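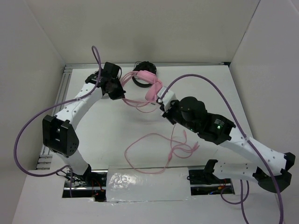 听见Harska:一座小城的声音地图
声音与城市选修课 项目报告

一、为什么做这个题目

选题那周我们组本来想做老建筑的外墙颜色,资料都找了一半。有个傍晚我们从Harska的旧渡口走上来,雾很大,街对面的招牌都看不清,可是每个人都知道自己走到哪儿了:左边是Barbieri面包房的卷帘门,拉起来有一种很长的、带弯的响声;再往前是石阶,鞋底一踩上去声音马上变硬;然后是河水从闸口漏下去的声音,越走越低。我们就站在那儿听了好半天,回去之后外墙颜色就没人再提了。

Harska是一座沿河的小城,老城在高处,码头和仓库在低处,中间靠几条很陡的巷子连着。城市不大,走路一个下午能从头走到尾,声音却特别丰富!高低差让声音跑得很奇怪,码头上有人敲铁板,在下面听很闷,走到半坡的拐角反而又脆又近。我们都在这里上了几年学,每天戴着耳机走来走去,从来没有好好听过它。

所以这个项目想做的事情很简单:把Harska老城和码头一带的声音录下来,标到地图上,写清楚是在什么时段、什么天气录的,再看看能从里面听出什么。我们给它起名叫Bilunlow,是半坡那条巷子的旧名字,现在的路牌上已经没有了,只有老住户还这么叫。

二、一点背景

“声音景观”这个说法在课上讲过,简单说就是把一个地方能听到的所有声音当成一个整体来看,像看风景一样。课本上常把声音分成几层:一层是一直在那里的底色,比如河水、风、远处的车流;一层是有意发出来、让人注意的信号,比如钟声、汽笛、店门口的铃铛;还有一层是这个地方特有的、当地人一听就认得的声音。

第三层最让我们着迷,因为它最难靠查资料得到。地图上能查到面包房,查不到它的卷帘门怎么响。我们翻过学校图书馆里关于Harska的几本地方志,讲水运、讲盐税、讲洪水,讲得很细,提到声音的地方却少得可怜,只有一段写码头卸货时的号子,说“声可达坡上”。就这五个字,我们后来真的去验证了,结果放在第五部分。

另外还读了一些别的城市做的声音地图。有的做得很漂亮,点一下就能播放,但点开之后经常只有一个地名,听的人不知道为什么要录这一段。我们开会时讨论了很久,决定每一段录音都必须附一句话的说明,哪怕这句话很笨拙。

三、我们怎么录

1. 选点

先走了好几遍,各走各的,每人拿一张空白的街道图,听到想停下来的地方就画个圈。最后把图叠在一起看,圈得最密的地方定为固定录音点,一共6个:

旧渡口
闸口
Bilunlow巷拐角
Barbieri面包房门前
钟楼下的小广场
Bostari仓库的后院

固定点要反复去,清早、中午、傍晚和深夜都要录,晴天和雨天也都要有。除了固定点,走在路上碰到有意思的声音也随时录,归到“路上”一类。

2. 设备

主要用学校借的手持录音机,加一个毛茸茸的防风罩。防风罩真的太重要了!河边的风看着不大,没有罩子录回来全是呼噜呼噜的声音。监听用的是组员自己的头戴式耳机,封闭式的,能把外面的声音挡掉一部分,这样才知道录音机究竟收到了什么。第一次戴着监听耳机站在闸口的时候,感觉像是有人把河放大了递到耳朵边上,组里每个人都抢着听。

声级计只有一台,各组轮流用,所以响度数据比录音少得多,分析时要注意这一点。

3. 录音的规矩

每段开头先口头报地点和时段,然后安静,至少录满一杯热茶变温的工夫(这是我们最早的土办法,后来改成看计时器了)。录的时候不说话、不走动、不翻书包。羽绒服不能穿,胳膊稍微一动就沙沙响。有一回录了一整段很好的雨声,回去发现里面从头到尾都有拉链头在晃的叮叮声,只能重录。

关于隐私:能听清内容的私人谈话一律剪掉或者不收。在面包房和仓库后院录音之前都和店里、仓库打过招呼,门口贴了一张小纸条说明我们在做什么。小广场是公共场所,我们把录音机放在看得见的地方,有人来问就停下来解释。来问的人比想象中多,而且大部分都会顺口告诉我们另一个“应该去录的声音”,这成了项目里最好的线索来源。

4. 整理

录回来的文件当天改名、写说明、填表。表格的栏目有地点、时段、天气、主要声音、次要声音、一句话说明、备注。备注栏起初是随便加的,后来成了我们最喜欢看的一栏,里面什么都有:“猫进来了”“卖鱼的今天没来”“钟好像慢了”“录完才发现手冻僵了”。

到一月收尾时,表里一共有1,338段录音。这个数字我们自己也吓了一跳,有相当一部分很短,是路上随手录的,但每一段都有人听过,都有说明。

四、六个地方,听起来是什么样

旧渡口

渡口早就停运了,剩下一截木栈桥和拴船用的铁环。底色是水拍木桩,节奏很不规则,有船从河中间经过之后,要隔一会儿浪才到,然后桩子底下咕咚咕咚响一阵。清早最安静,能听到对岸有人咳嗽。铁环是我们最意外的收获:水位合适的时候,小浪会把铁环顶起来再放下,敲在石头上,声音很清亮。水位一高铁环就泡在水里,什么都没有了。我们为了这个声音跑了很多趟,录到的那天全组都很激动。

闸口

闸口的声音最大,也最稳定。刚开始我们都觉得它单调,录了几段就不太想去了。后来把不同天的录音放在一起听,差别一下子就出来了:枯水的时候是细细的、偏高的嘶嘶声,下过雨以后变成厚厚一层,低频很足,站在旁边胸口都有感觉。附近有一位住户告诉我们,家里人晚上听闸口的声音就知道第二天河边的路好不好走。

Bilunlow巷拐角

巷子又窄又陡,两边都是高墙,到中段拐一个急弯。在弯的外侧说话,里侧的人听得特别清楚,在里侧说话,外侧的人却常常听不见。我们来回试了很多次,怀疑和外侧那面弧形的墙有关,它可能把声音往里收。这里的脚步声也最有特点,上坡的人步子重而慢,下坡的人碎而快,不用看就能分辨。下雨天还有檐水滴到石板上,每家屋檐高度不同,滴下来的音高也不同,听久了像有人在很随意地敲琴。

Barbieri面包房门前

天还没亮就有声音了:先是卷帘门,然后是推车的轮子压过门槛,然后是里面铁盘一个一个放到架子上。店里的人说,卷帘门的那个弯音是因为右边的轨道有点歪,一直想修。我们听了都很紧张,赶紧请求至少等项目做完再修!买面包的人多起来以后,门上的铜铃几乎不停,我们最喜欢的一段录音里,铃声刚好和钟楼的报时重叠,两个音离得很近又不完全一样,听着有一点发颤。

钟楼下的小广场

广场是人声最多的地方。中午有学生坐在台阶上吃东西,下午有老人下棋,棋子落下去的声音在开阔的地方居然能传得很远。钟声当然是主角,不过录钟声比想象中难,离得近了会过载,退远了又混进太多别的声音。最后选的位置是广场边上的一个门洞,钟声进来的时候已经柔和了,尾音在门洞里多停一会儿。

Bostari仓库的后院

Bostari是一家老货运行,前院很忙,后院堆旧木箱和缆绳。这个点是最晚加进来的,进去之后谁都不想走。院子四面有墙,城里的声音被挡在外面,只剩头顶的鸽子和偶尔一下铁皮屋顶热胀冷缩的响声。傍晚太阳离开屋顶之后,铁皮会接连“嗒、嗒”地响一阵,间隔越来越长。我们坐在木箱上从头听到尾,听完天都黑了。

五、听出了什么

1. 响度

声级计的读数不多,这里只谈两个点。Bilunlow巷拐角在深夜的中位读数是50分贝,比我们预想的高,毕竟那个时候巷子里没有人。把录音打开细听,底下一直垫着闸口的水声,白天被脚步和说话声盖住了,夜里才露出来。钟楼下的小广场傍晚没有报时的时候,中位读数是55分贝,可是在场的组员都写“很热闹”“有点吵”。两个数字差得不多,听感却差很远,一个觉得静,一个觉得闹。

我们在课上讨论过这个现象,同学们提出的解释有好几种。我们比较赞成的一种是:稳定的水声听一会儿就退到后面去了,人声里有语言,耳朵总忍不住去抓。要认真验证得另外设计听音实验,这次没有做。

2. “声可达坡上”

地方志里那句话,我们分两队去试。一队在码头卸货的位置喊号子(歌词是自己编的,调子也不太敢保证),另一队沿着坡往上走,走几步停一下,听到就举旗。风从河上吹来的时候,半坡拐角听得清清楚楚,连喊错的一句都听出来了,再往上到小广场就只剩一点影子,要很专心才能分辨。风往河上吹的时候,到半坡就没有了。所以古人写的“坡上”如果是指半坡,我们完全相信!如果指坡顶,恐怕得看风,也得看嗓门,当年是一整队人一起喊,我们几个人的音量肯定比不上。

码头边歇脚的几位大叔看了全过程,后来忍不住教了我们两句正经的号子,节奏比我们编的慢得多,每一句后面都留着一口气的空当。教完以后又试了一次,我们自己觉得慢的版本在坡上更容易听清,可能是因为前一句的回声散掉了后一句才来。这一段录音收在附录里,征得了同意。

3. 时间

把同一个点不同时段的录音接起来听,会很明显地感觉到一天的形状。面包房最早醒,然后是推车、渡口的水鸟、学校的铃,中午有一段很短的低谷,人都进屋了,随后广场又满起来。码头的声音在下午最密,傍晚收得很快,像有人把门关上。深夜全城剩下水声和钟声。

雨天把这个形状压平了,各个点听起来都更像。我们原先计划做一张“雨天地图”,后来发现说明栏里几乎都写着同样的话,于是换了一个办法,只记录雨落在什么上面:石板、木箱、铁皮、帆布、水面。这样一换就有意思多了,Bostari后院里从铁皮到木箱走几步,雨声就换了一种。

4. 住户的说法

在路上和来问的人聊天,听得最多的是“以前还有一种声音”。磨刀的吆喝、拉船的绞盘、冬天河面结薄冰时开裂的声音。这些我们都录不到了,只能把描述记下来,放在地图上作为没有声音的点,点开是一段文字。组里对这个做法有过争论,有人觉得声音地图上放文字很奇怪。现在看成品,反而是这些点被点开得最多,同学们试用的时候都会停下来读。

六、做成的东西

地图是网页形式,底图是自己手绘的,坡度用线的疏密表示。固定点用大圆,路上的录音用小圆,消失的声音用空心圆。点开以后先看到那一句话的说明,再播放,我们故意没有做自动播放。旁边有一个时段的滑条,可以听同一个地方从清早到深夜怎么变。

展示那天在教学楼走廊里放了几副耳机,请大家随便听。有同学听完Bilunlow巷的雨,说天天从那里走,从来不知道屋檐是有音高的,当天放学就拐过去听了。还有人听出某一段里有自家的狗。我们站在旁边高兴得不行。

七、问题和不足

固定点的时段覆盖不均匀。清早的录音比傍晚少很多,原因不太光彩,就是起不来。深夜的录音集中在周边有组员住的两个点,仓库后院深夜进不去,所以这一格是空的。

声级计的数据太少,也没有做严格的校准,第五部分里的读数只能拿来做点与点之间的粗略比较。

监听耳机型号不统一,有的低频偏重,有人在闸口现场写“很厚”,换一副耳机听就没那么厚。说明文字里的形容词因此要打点折扣。以后再做应该统一设备,或者至少在表里写明用的是哪一副。

分类表中途改过一次。最开始“人声”只有一类,后来分成说话、吆喝、歌唱和脚步,早期的录音虽然补填过,难免有漏。脚步放在人声里合不合适,我们到现在意见也没统一。

录音的人在场这件事本身会影响声音。有几次在广场上,下棋的老人看到录音机就不说话了,落子都轻了。

八、接下来想做的

最想补的是清早。已经排了一张轮值表,贴在宿舍门上,希望贴着有用。

想把拐角那个听得见和听不见的现象弄明白,打算去找物理课的同学一起,用固定的声源在两侧测一遍,再把墙的弧度量出来。

还想做一条可以跟着走的路线,从旧渡口上来,经过闸口和Bilunlow巷,到面包房,到广场,最后绕到Bostari的外墙边。走的人不需要戴耳机,手里拿一张纸,纸上写每一站可以等什么声音。铁环那一站要看水位,我们准备在纸上画一条线,教大家看栈桥第几根桩子湿了。

面包房的卷帘门目前还没有修,修之前我们会再去录一次,录修门的过程,也录修好以后的第一次拉开。

附录目录

附录甲 录音总表(含备注栏)
附录乙 固定点位置图和时段覆盖表
附录丙 号子录音及歌词
附录丁 “以前还有一种声音”文字记录
附录戊 门口说明纸条的样张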